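Loltholm desk organizer, black, low version

The Loltholm is a low rectangular tray with compartments, sold for people who want a few tools within reach and the rest of the desktop clear. I paid 367 for it in March and have used it daily on a light wooden table, next to a globe lamp and a potted plant. Piret Hunt lent me her Gautam for comparison.

Footprint is the main argument for it. The tray sits in the middle of the table without blocking the view to the lamp, and the low walls mean I can pick things out from any side. Scissors go in at the left end with the handles sticking out. The right compartment takes block-shaped items upright, which I did not expect from walls this low.
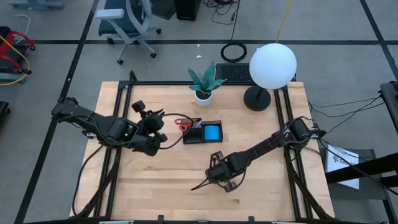
Stability

An empty tray slides if pushed with one finger. With scissors and a few heavier items in it, it stays put during normal desk work. I tried it for 60 days with no liner and then added a thin felt sheet underneath. The felt helped more than any change in how I loaded it.

Long-handled items are the weak point. Anything that rests on the end wall shifts the load outward, and two pairs of scissors at the same end is one too many – the second pair goes in a drawer now.

Cleaning

Dust shows on black. The inner corners are tight and a cloth does not reach them, so I use a dry paintbrush. Potting soil is worse than dust. Keep the plant behind the tray.

Compared with the Gautam

The Gautam is taller, holds pens better and hides small items completely. For scissors and blocks I prefer the Loltholm. For pens, buy the Gautam.

Rating: 4 out of 5. One point off for the sliding.

Reviewed by Čestmír Beneš, December 2020

We use cookies to remember your settings and measure traffic. Accept all | Manage preferences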